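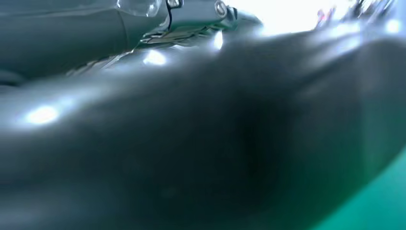
Gripper finger, bracket and cable, seen from the wrist camera.

Cuervo two-finger gripper with Nilo control software: review

The Cuervo is sold as a gripper for light household and bench chores. We ran it through October on our own arm, using Nilo for control and the standard wrist camera for sensing. The question for this review was narrow: can a small workshop hand over sorting, folding and wiping, and get on with something else?

Fitting

Mechanical fitting is simple. The adaptor plate went on without shimming and the fingers can be changed with one hex key. The cable is less well thought out. It needs more slack than the manual allows, and at full wrist rotation ours pulled against its clip. Duván Montoya re-routed it on the second morning and it gave no further trouble.

Nilo installs from a single package. Calibration took 50 minutes the first time and 5 once we knew which screens to skip.

Sorting

Each sorting run was 100 mixed fixings, tipped into a shallow tray and moved to bins by type. Bolts and spacers were handled well. Flat washers were poor. The fingertips are too thick to get under a washer lying flat, and Nilo's answer is to push it against the tray wall and try again, sometimes for a minute or more. Geeta Kashyap did the same tray by hand, with the radio on, and finished well ahead of it every time.

The machine does keep going, though. Over the month it completed 443 unattended picks on the evening shift, and we came in to a tray that was mostly done. For a job with no deadline that has some value.

Folding

Tea towels only. Nilo includes a folding routine, listed as experimental, and the label is fair. It finds a corner if the towel has been laid out flat first. Given a heap, it lifts the heap. Laying the towel out takes longer than folding it, so there is no saving at present.

Wiping

This was the best of the three. With a sponge holder fitted, the Cuervo wipes a clear bench in even strokes and at steady pressure. It will not move a mug out of the way. It stops, reports an obstruction and waits. Liliana Longo, who cleans down at the end of the day, thought it left the corners short, and we agree with her.

Vision

The wrist camera is the weak point. At close range a finger can take up most of the view and blur badly, and bright light on its surface shows as white glare. Strong light behind the work washes out whatever is there. Nilo has an exposure lock, buried two menus down, which helps a little. A second, fixed camera would help more -- the software supports one, but it is not in the box.

Compared with the Gorko

We had a Gorko on the same arm last year. It grips harder and is noisier, and its software is worse in every respect. For heavier parts we would still choose it. The Anar fingertips made for the Gorko fit the Cuervo with a spacer, and being thinner they cope better with washers.

Verdict

Good hardware, decent software, limited use in a house. Sorting is acceptable if left overnight, wiping is useful on a bare surface, and folding should be ignored until the routine is finished. Budget for a fixed camera and the thinner fingertips.

Gladys Restrepo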